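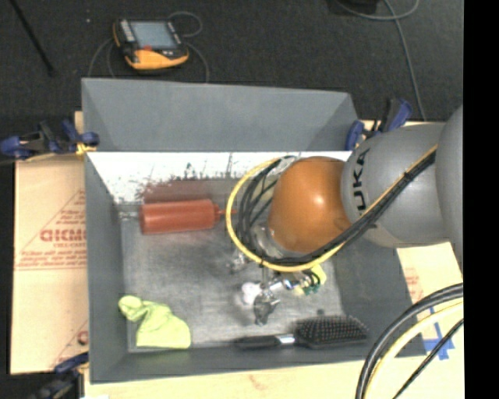 # Chapter 4: Page Layout and Lettering

A comics page is read twice. The first reading takes in the whole page as a shape; the second moves panel by panel. Layout governs both, and lettering links them.

## 4.1 The grid

Most pages start from a grid. Two are used in this chapter:

- the six-panel grid, three tiers of two
- the nine-panel grid, three tiers of three

A grid fixes the pace. Equal panels suggest equal intervals of time, and a panel that spans a full tier slows the reader down. The space between panels is the *gutter*. A gutter that changes width without cause is usually read as an error.

## 4.2 Balloons and reading order

In English-language comics, balloons are read from left to right and top to bottom. The first speaker should therefore stand on the left wherever the staging allows. When it does not, the first balloon is placed higher and its tail is lengthened.

As a working limit, this book allows 20 words to a balloon. Longer speeches are split into joined balloons - the break should fall where the speaker would pause.

## 4.3 Working example

The exercises use *Bakbridge*, a short comic written by Moushumi Hettiarachchi and drawn by Menaka Pathirana. It runs to 18 pages and was first printed by Zuvach in an edition of 800 copies. The script gives panel counts but no panel sizes, so layout decisions belong to the artist.

Read pages 1 to 5 before going on. Note each point at which the grid is broken, and what the script asks for at that point.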